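Storage and shelf life of boiled and filled sweets
Speaker notes, afternoon session, 2.30 pm

Slide 1. Title
Say which site the work comes from: the Esex packing hall, not the main factory at Dilora. The two have different air handling and the results do not carry across. Questions at the end, except for units, which people should ask about at once.

Slide 2. What goes wrong
Three faults account for most returns. Stickiness, where the surface takes up water from the air. Graining, where the sugar in a glassy sweet starts to form crystals. Bloom, which applies to the chocolate-coated lines only and gets one slide later on.
Stickiness and graining are linked. A boiled sweet is a glass. It holds very little water when it leaves the cooling table, and it will take up more whenever the air around it is damp enough. Water at the surface lowers the glass transition temperature there, the surface softens, and sugar molecules can move. Once they can move they crystallise, and crystallising sugar gives up water to the layer next to it. The fault then works its way inwards.

Slide 3. The returns data
Total returned packs in the period: 1,927. Explain that a pack is the retail bag and not the carton. Returns for torn bags are excluded.
Point at the July column. It is the tallest, and the packs in it were mostly made in spring. Lag between packing and complaint is the main reason the old monthly report was hard to read. We now plot by packing date.
If asked about the Trostusport shop returns -- they are in the total, but they came back without batch codes and do not appear in the columns.

Slide 4. Relative humidity in the hall
The logger trace runs for one working week. Target is below 50 per cent. The trace sits at 54 for long stretches and climbs whenever the loading door is open. Nothing is wrong with the dehumidifier. It was sized for the hall before the second line was put in, and the door was used less then.
Do not spend long here. The audience will want to discuss doors.

Slide 5. Syrup ratio
Glucose syrup slows graining. It also makes the sweet more inclined to take up water. Every recipe is a compromise between the two, and the right balance depends on the wrapper. State this plainly, as the recipe and the wrapper are signed off by different departments and the trial was set up partly to get them into the same room.
Invert sugar formed in the boil acts in the same direction as added syrup. Acid added too early gives more of it. The Deng recipe adds acid after cooking, on the cooling table, and we kept that order for every batch in the trial.

Slide 6. Wrappers
Twist wrap is fast, cheap and not a seal. The twisted ends leave a path for air, and the barrier figure quoted for the film says little about the finished piece. Fold wrap with a waxed inner does slightly better. A heat-sealed flow wrap is the only one of the three that behaves as a barrier.

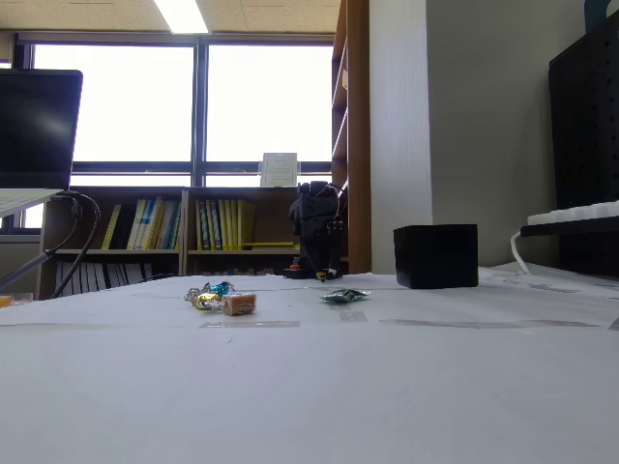 With any of these, the outer bag does most of the work until the customer opens it. After that the wrapper is on its own. Our shelf life claim is for the unopened bag, and the complaints are mostly about opened ones. Pause here.

Slide 7. Trial method
600 pieces per wrapper type, one recipe, one day's boil. Stored out of the bag on open trays in the humidity cabinet. Weighed at the start and then at fixed intervals. The trays were rotated between shelves at each weighing, because the top shelf runs slightly warmer.
Stickiness was scored by hand on the usual five-point scale. Two scorers, working separately. Where they disagreed by more than one point the piece was scored again by a third.

Slide 8. Results
Weight gain in the twist-wrapped pieces starts early and flattens off. Flow wrap rises slowly and was still rising at 60 days, when the cabinet was needed for other work. We cannot say where it would have stopped.
Fold wrap lies between the two, with more scatter than either. Some of that is the folding head, which was reset partway through the run. Mention it before somebody else does.

Slide 9. Bloom
Short slide. Fat bloom comes from temperature cycling, sugar bloom from condensation. Rub test: fat bloom smears under a warm finger, sugar bloom feels rough and stays put. Cold stock should be brought up to hall temperature before the cartons are opened.

Slide 10. Next steps
Repeat the fold wrap run with the folding head left alone. Move the second logger nearer the loading door. Ask Dilora for its syrup delivery records -- the solids figure on our own sheets is the supplier's stated value and has not been checked on arrival.
Leave this slide up during questions. The humidity trace is in the spare slides after it, with the door openings marked.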